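3.2 Workstation placement and daylight in the Drunbridge offices

The second part of the study dealt with where people sit in relation to windows and how this affects their use of blinds and electric light. We drew on 1,178 survey responses from office workers in three buildings: the Berkska annex, the Lunodby building and the main offices at Drunbridge. The Berkska annex is the oldest of the three and has small windows set high in the wall. The other two were refitted with larger windows, and in both of them desks were moved toward the outer walls at the request of staff.

Respondents were asked how far their desk stood from the nearest window, whether they could reach the blind from their chair, and how often they changed its position. They were also asked what they kept on the desk, as earlier work by the Kinnunen group had suggested that cords and small equipment discourage people from turning or shifting a desk once it has been set up. We kept the wording of that item the same so that the answers could be compared. A work surface of the kind covered by the item, with a power strip kept on top of the table, is shown in Figure 5.

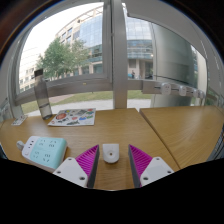 Figure 5. Wooden table beside a large window, with a power strip and a small white device on the surface.

Workers who kept a power strip on the desk were less likely to have moved the desk in the past year than those whose outlets were in the floor or wall. The difference held in all three buildings but was weakest in the Berkska annex, where few people had any reason to move closer to the glass. Several respondents wrote in the comment box that they had wanted to turn the desk to avoid glare and gave up when they saw how much would have to be unplugged. Others had lowered the blind and left it down – in some cases from September until spring.

Light levels were measured at desk height on two occasions in each building, once in the morning and once at 2 in the afternoon. Electric lights were switched off for the readings and blinds were fully raised. Where a desk could not be cleared, the meter was placed on the largest open area of the surface and its position was noted on the floor plan.
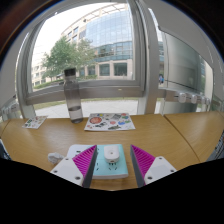
Glare was the most common complaint among people who sat close to the glass, and it was mentioned more often than heat, drafts or noise from the street. The complaint was tied closely to the gap between desk and window. A desk set directly against a large window, as the wood-grain one is here, was coded as distance zero, and all other desks were coded in steps of 100 centimeters from the glass. Desks in the zero group had the highest readings in both sessions, but their users did not report the highest satisfaction with daylight. That was found one step back, among people who still had a view out and could leave the blind partly open. Beyond the second step, satisfaction fell off and the use of desk lamps rose.

The distance codes were then entered into the model together with window direction, floor level and blind type. Window direction had a clear effect in the Lunodby building, where the long side faces south, and almost none at Drunbridge. Floor level was dropped after the first run, as it added little once direction was included. Results for blind type are reported separately in Section 3.3.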